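Play kitchen table: layout and contents
Gallery page, Flendlow playroom fittings, updated October

The play kitchen at Flendlow occupies a single white table. It replaced a set of low shelves on which the same toys were kept in trays, and it was planned with Planomer, the room layout program we use for all the rooms on this site. The drawing fixed the positions of the larger items only. The food was placed by hand afterwards and has moved several times.

The tabletop came second-hand from a Vivcombe display unit, which accounts for the small holes in the surface. They have not been filled. Filler was tried on an offcut and stood slightly proud once sanded, and a ridge under a toy plate is more of a nuisance than a hole.

The working rule for the layout is that food stays along the far side of the table, the oven goes on the right and cookware takes whatever space remains. The pictures were taken from above, so the heights of the items do not come across well. Sizes are given in the notes further down where they matter.
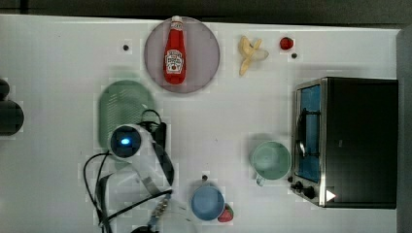
Ketchup bottle on the plate, with the banana and the small red ball to the right. The green mug is beside the oven.
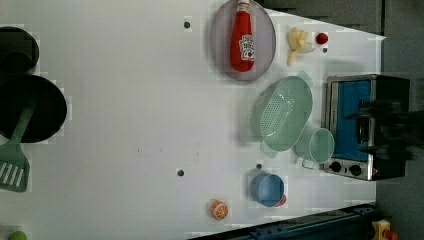 Colander and cup near the oven. The control knobs are on the oven's lower side.
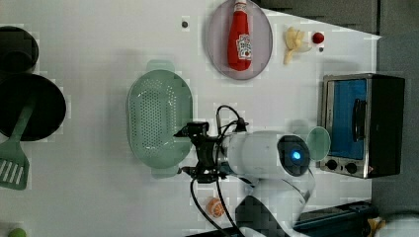 Colander left of centre, with the pan, the black pot and the slotted spatula at the far left.

The oven is the heaviest item in the set and the only one with a fixed position in the drawing. It should stand square to the end of the table with its door facing inwards, so that a child at either long side can reach it. When it was tried the other way round, the door opened over the edge and was leaned on. Four adhesive feet were fitted to the underside to stop it creeping. Two have since been replaced.

The plate is deliberately left at the far side. Plates placed near the front were picked up first and carried off to other parts of the room, and everything on them went too. Since the change, most of the food has been found on the table at the end of the afternoon. The same cannot be said of the smaller cookware.

The ketchup bottle does not stand reliably on its base and is best laid on the plate. The small red ball is sold as part of a salad set and will roll if the table is out of level. Check the legs with a spirit level after the floor has been mopped, as the table is usually pushed aside for this and the adjusters can turn.

The colander is the most used piece. Its handle tabs are narrow, and the set supplied by Abou Jaoude included a spare, now kept in the cupboard. It should be washed upright and shaken, as water sits in the small holes and marks the table afterwards. Cups and mugs are washed with it.

The spatula is the longest of the utensils and overhangs any pan it is stored in. A hanging rail was considered. The wall behind the table is plasterboard with no stud at the right height, so the rail has been left out of the current drawing and may be added when the room is next painted.

Pans and pots go to the left, away from the oven. This leaves the middle of the table clear for use and gives two children enough room to work without reaching across each other. With more than two, the colander tends to end up on the floor.

The layout is filed in Planomer as drawing 303, revision 5. Revisions before that show the old shelves and should not be used for ordering. The next page in this section covers the dressing-up corner and the coat hooks.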